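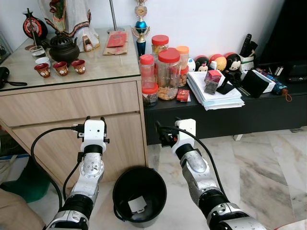
Altach Household Clearing and Storage Programme
Second progress report to the Castaño Fund
Prepared by Nandi Mthembu, 12th April

1. Where we are

The living room is the last of the rooms you agreed to pay for, and it is not finished. The hall and the back bedroom are. I would have liked to report all three as done, and the plan we sent you in March said they would be, but I thought that plan was hopeful when I signed it and I think so more firmly now.

What remains is mostly the low oak-coloured cabinet with the glass top, the dark console across from it, and the question of what goes where. The marble floor between them is clear enough to walk on, apart from the round black bucket we use for waste paper. The bucket was Octavio Chávez's suggestion. It has a wide opening and can be moved to wherever someone is sorting, and it has done more for the room than the labelled sacks we bought in the first month, which I would not buy again.

2. The cabinet top

Your last letter asked why one piece of furniture should take so long. The short answer is that the top of it is not clutter in the sense the programme was set up to deal with. It holds the teapot-shaped vessel in dark bronze, the row of three small red cups with the white and gold panels, the large figurine in the white robe, and the red and black ornament with the patterned disc. The household wants every one of those kept, and kept on show. Under the method we were given by Vedel, all of them should have been wrapped, listed and put into the drawers on the first visit.

We tried it. Hortensia Echeverri and I wrapped the cups and the vessel and put them away, and by the next visit they were back on the glass in the same order. I do not count that as a failure by the household. They were not asked before the method was chosen, and a method that treats a display as a backlog is going to lose that argument each time.

There are things on the cabinet which do need a decision:

The red envelope and the tan one under it. Envelopes left on a flat top attract more envelopes. Amparo Apaza has asked for a single place for post and we have not yet agreed one.

The small white cup and the clear glass one. They stand behind the red cups and I do not believe they belong to that set. The kitchen is the likely home for both.

The black camera bag at the end. It should go in a cupboard. We have said so before.

3. The drawers

The cabinet has two wide drawers and the programme's costing assumed that everything on top would fit inside them. I have never seen the working behind that assumption. The figurine plainly will not go in a drawer, and I would not want to be the person who laid the tall ornament on its side to find out whether it would.

My proposal is to give one drawer over to papers and the other to cloths and wrapping for the cups, so that they can be put away safely when visitors with small children are expected. Socorro Salazar, who manages the household's side of this, is willing to try it for a month. She is less willing to have the drawers labelled on the outside, and I agree with her. It is a living room.

4. Money

We have spent 543 of the room allowance. Most went on shelving for the back bedroom, which has been worth having. The rest went on the labelled sacks, a roll of padded wrap and the Vudix storage boxes.

I have doubts about the boxes. They were chosen from a catalogue and nobody measured the console first. They are well made and they stack, but they are deeper than the shelf they were meant for and now live in the hall, which we had already reported to you as finished. I have left the hall marked as finished in the table at the end. You may take a different view.

No further purchases are planned for the living room. If the Fund wishes to see the remaining allowance spent on matching containers, as was hinted at our last meeting, I would advise against it. The room has enough objects in it.

5. What we said we would measure

The agreement asks us to report "percentage of surfaces cleared". I have not given a figure for the living room and would rather explain why than make one up. If the cabinet top counts as uncleared while the figurine and the cups are on it, the score will stay low for as long as the family lives there. If it counts as cleared because they want those things where they are, then we could have claimed that on the first day and saved everyone the bus fare.

Hortensia suggests asking the household whether they can find what they need and whether they can dust the top without dread. That is a softer measure and open to flattery. It is also the only one so far that would have told us anything useful about this room.

6. Next steps

Agree one place for post and move both envelopes to it. Amparo to lead.

Take the white cup and the clear glass to the kitchen, if the household agrees.

Find a cupboard for the camera bag.

Try the drawers as set out in section 3 and look again after a month.

Return the Vudix boxes if the supplier will have them. Octavio has written and had no reply.

Status by room

Hall: finished (storage boxes waiting to go back)
Back bedroom: finished
Living room: in progress, no completion date offered

I know the last entry will not please the Fund. I gave a date in the previous report and missed it, and I would sooner hold off on another until the drawers have had their trial. Please send any questions on the spending to me and anything about access to the home to Socorro.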